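Section 4: Recording your first batch of examples

By now you should have both arms bolted down, the Prulo software talking to them, and a green light on the recorder. If any of those is missing, go back to section 3. I'll wait!

I wrote this part after doing the same job on three different tables, so it's a bit more opinionated than the rest of the Prondorholm guide. Where I say "always", I've usually got it wrong at least once myself.

What you're making

One example (the software calls it an episode) is one go at one task, start to finish, with you steering the arms by hand from the leader handles. The recorder saves the camera pictures and the joint positions together. For a simple pick-and-place job I aim for 500 good episodes before I bother training anything. My first set had 456 and it was fine, so don't lose sleep over the odd few.

Before you start

1. Clear the tabletop of everything that isn't part of the task. Pens, tape, your tea.

2. Draw the curtain right across behind the table. A plain backdrop means people walking past don't end up in your pictures.

3. Set the lamps and then leave them alone for the whole session.

4. Open the Farooqui panel (it's the third tab) and type in a task name. Use small letters and no spaces. The name can't be changed later without renaming every file by hand, and I've got 1377 files called "tset" to show for it.

5. Write one plain sentence saying what the task is. Keep to the same sentence for the whole batch.

Note: if you're only using one arm for a task, keep the other one switched on and parked up high. Both arms get recorded either way, and a parked arm that sags halfway through makes a mess of the data.

Recording an episode

1. Put the objects out. Move them a little between episodes — a hand's width is plenty — and turn them as well, so the system doesn't learn one exact spot on the table.

2. Bring both arms to the start pose with the Home button. Wait for the click.

3. Press the left pedal. The counter turns red and you're recording.

4. Move in at a steady pace. Slower than feels natural, but don't stop and hover. Long pauses teach the arm to pause.

5. Come down over the object with the fingers open, and close them only once they're either side of it.

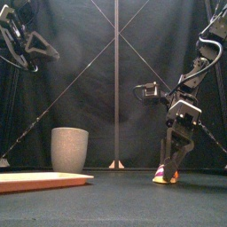 Ramivstead wrote back after trying the draft of these steps and said that closing the fingers slowly had made the biggest difference for them, and that they'd thrown out their whole first day because they kept snatching. They also asked whether a missed grab should be kept. My answer is yes, if you recover and finish the job in the same episode. A few of those are really useful! If you give up, bin it.

6. Lift straight up before you go sideways. Dragging things along the table strains the fingers.

7. Set the object down where the task says, open the fingers, back away and press the left pedal again to stop.

8. Press the right pedal to keep the episode, or hold it for two seconds to throw it away. Decide straight off, while you still remember how it went.

Caution: keep your hands off the table while the counter is red, and never reach in to straighten an object with the motors live. Press the stop button first, every time.

Caution: if a cable pulls tight on a joint, stop. Give it more slack and clip it again before you carry on.

Breaks and checks

Take a proper break after every 60 episodes. I get sloppy well before I notice I'm sloppy, and it shows up in the playback as wobbly approaches. Use the break to watch five episodes at double speed, picked from anywhere in the batch. You're looking for frozen pictures, a wrist view that's gone blurry, or an arm that jumps.

If you find a fault, mark the whole run since your last check as "unsure" in the panel and go through it later. Don't delete anything on the day.

When you've finished, park the arms, switch off the motors (the recorder comes last) and copy the batch folder to a second disk. Section 5 covers trimming and labelling.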